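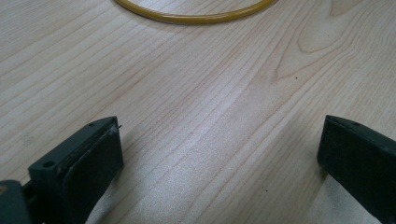 The grain on the pale table, worktop side up, with a yellow ring at the back.

Is the Pale Table Worth the Fuss?
by Keisha Lindgren

By now most of you have heard that the old gray tables in the Domville workroom are on their way out, and that the first of the new wooden ones is in. I was asked to write something cheerful about it. I will do my best, but I have questions.

First, the looks. I'll give it the looks. The wood is a pale blond with thin darker lines through it, mostly straight, and then toward one side the lines bend into long nested loops around an oval that could pass for a knot. Saimi Manninen calls it the best part of the table and has already claimed that side for her bookbinding. Fine. But we are a workroom, and I have never glued a spine any straighter for having nice grain under it.

Second, the finish. The Jekwood leaflet says the surface "shrugs off daily use." Whose daily use? Ours includes bone folders, hot glue, wet clay and whatever Anisa Chin does with the dye pots in January. The leaflet has a whole paragraph on wiping with a soft cloth and not one word on glue. I called to ask, and was told the finish is "very forgiving." I asked if that was in writing. It is not.

Third, the price. One table is $572 before delivery, and the delivery quote was another $102. The old gray ones are ugly and one of them rocks, but a folded piece of card has been taking care of that for years and costs nothing.
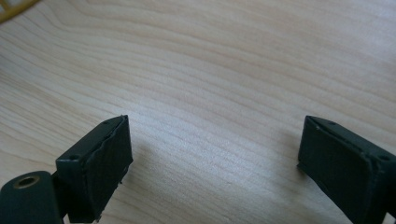
Another stretch of the tabletop, clear in the middle, with a bit of something yellow in the corner.

To be fair, there are things I like. Small parts show up well on a light surface. Izzati Khoo does beadwork and spends half of every evening hunting for things she has dropped on the gray tops, so she is all for it. The pale wood also makes the room feel less like a basement, though it is still a basement. And I haven't found a scratch on the open part of the top in the picture - but then a new table ought to look like a new table. Ask me again after the spring classes.

What I would like is a proper trial before we order any more. Leave this one in general use, no tablecloth and no special treatment, and let the messy groups have it as well as the tidy ones. Saodah Nair has offered to put a drop of each of our usual glues on the underside and see what comes off with warm water. I trust that a good deal more than I trust the leaflet.

Until then, please use a cutting mat, put a board under anything hot, and return the small bits to their tubs when you finish. Comments about the table can go in the notebook by the sink. Complaints about this article can go there too.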